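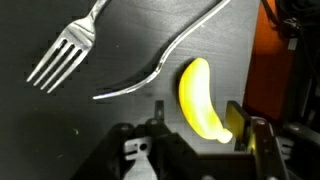 Can you season food for a toddler, or does it all have to be plain?

posted by Kenna Pollock in Feeding the Family

My son is 13 months old and eats pretty much what we eat now, except I've been scooping his portion out before I add anything to the pot. So he gets boiled carrots and naked pasta and I get the good stuff, and lately he's been leaning over and grabbing mine! My mother-in-law says herbs will upset his stomach. We make a lot of lentil stew (garlic, cumin, a bay leaf, a bit of smoked paprika) and I'd love to stop cooking two versions of it. Do I need to wait until he's older? And what about salt, is a stock cube out of the question? No allergies that we know of.

3 replies

Morag Chisholm
Herbs and spices are fine at his age, it's the salt you want to go easy on. Garlic, cumin, bay, cinnamon, mild paprika, all of that went into my kids' food before they turned one and they ate it up. Just fish out the bay leaf. I'd hold back on chili until you see how he takes to milder things, and even then a tiny pinch.

For the stock cube, I make the stew with plain water and a can of tomatoes, then pull out the little one's share and crumble the cube into what's left. Let it simmer another five minutes and you really can't tell. There are low-salt cubes too, but read the back, because some of the ones marked "reduced" are still pretty salty.

One more thing, if he suddenly won't eat the stew the first night, don't give up on it. My middle one spat out cumin for what felt like weeks and now puts it on eggs. Offer a spoonful next to something he already likes and leave him alone with it. The less I stared at her, the more she ate. 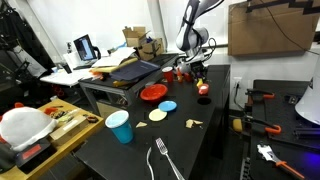
Red bowl, blue plate, yellow plate, and a blue cup with a white rim.

Oh, and serve it in something you don't mind seeing on the floor. Tomato and paprika will stain light-colored plastic, so I rinse ours in cold water right away and then wash as usual. Whatever's left after that comes out if you put it on a sunny windowsill for an afternoon. Takes a couple of tries with the really orange ones.

Wilmer Rengifo
we never did plain food, my daughter had black beans with onion and oregano from the start. She's 3 now and eats everything but peas. go for it

Njål Sæther
Agree with Morag on nearly everything, but I'd toast the cumin in a dry pan first and use half as much. Raw ground cumin can taste a bit dusty and I think that's what puts kids off. Also mash some of the lentils against the side of the pot so it holds together on a spoon, otherwise he'll be wearing it.

We freeze ours in small portions before the salt goes in. Thaw one overnight in the fridge, heat it till it's steaming all the way through, then let it cool down properly before it goes anywhere near him. Lentils hold heat like you wouldn't believe, so stir and check the middle.

If your mother-in-law is still worried, maybe ask at his next checkup and let the doctor have that conversation for you :)

Kenna Pollock
Thank you all! Made it tonight with the cumin toasted and no cube in his part. He ate most of a bowl and then rubbed the rest in his hair. Trying cinnamon in his oatmeal tomorrow.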